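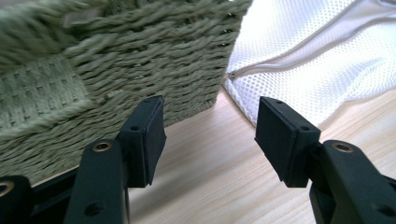
# Keep the mesh bag next to the basket

Most advice about laundry is about washing it. You can find out how to get wine out of a tablecloth in a dozen places. I have read very little about the twenty minutes before the machine starts, when someone in the house has to decide what goes in with what. My view is that the sorting should happen on a table or a counter, at standing height, with the containers side by side, and that a mesh bag should be one of them.

A green wicker basket and a white mesh laundry bag on a pale wooden surface cover what I mean. The basket takes the ordinary things. The bag takes whatever shouldn't be knocked around: bras, tights, baby socks, anything with a hook or a thin strap. Between the two you want bare space, enough to lay a shirt flat and check the pockets.

I came to this after years of doing it on the floor. We lived on Barnard then, in an apartment with the washer in a closet, and I sorted in the hallway on my knees. Dark pile, light pile, towels. The mesh bags were in a drawer in the bedroom. I would get down to the delicate items, think about the drawer, and throw them in with everything else. I ruined a good cardigan that way, and I can't count the bra hooks I have picked out of T-shirts.

My neighbor Đạt Lý, who did laundry for a small hotel before he retired, watched me do it once and asked why the bags were in the bedroom. I didn't have an answer. They had come in a packet, the packet had gone in the drawer, and there they stayed. He told me to put a bag where my hands already were. It took one trip to the bedroom to fix.

People argue with me on two points.

The first is that mesh bags don't do much. I half agree. A bag will not save wool from hot water, and a bag packed tight comes out with the clothes in the middle barely rinsed. Fill it halfway and close it all the way. Used like that, it keeps straps from winding around sleeves and keeps small socks together, and that is all I ask of it. I also don't think it matters much which one you buy. My sister swears by her Ichikawa bags. Mine have no name on them that I can find.

The second is that clean surfaces shouldn't have dirty laundry on them. This is a fair complaint in a kitchen, and I wouldn't sort gym clothes where I roll out dough. But a side table will do, or a dresser top, or a board across the dryer. Wipe it afterward. I think people put up with a sore back for the sake of a table that takes ten seconds to clean.

As for the basket, I would choose wicker over plastic, and I know that is partly taste. It lets some air through, and it can sit out in a room without looking as if you forgot to put it away. That second part matters more than people admit. A container you are willing to leave out gets used. The drawback is that wicker snags. Run a hand around the inside before you trust it with knits, and line it with an old pillowcase if you find a sharp end.

I don't believe in a system with labels and a bin for every color. We tried one for a winter, and by the end of it the children were putting everything in the bin closest to the door. Two containers is a number everyone in a house can remember, including a tired person at 11 at night. Darks and lights can be pulled apart when the load goes in.

If you change one thing, move the bag. Take it out of the drawer, unzip or loosen whatever closes it, and leave it open beside the basket. When it comes out of the wash, hang it to dry with everything else and then put it straight back.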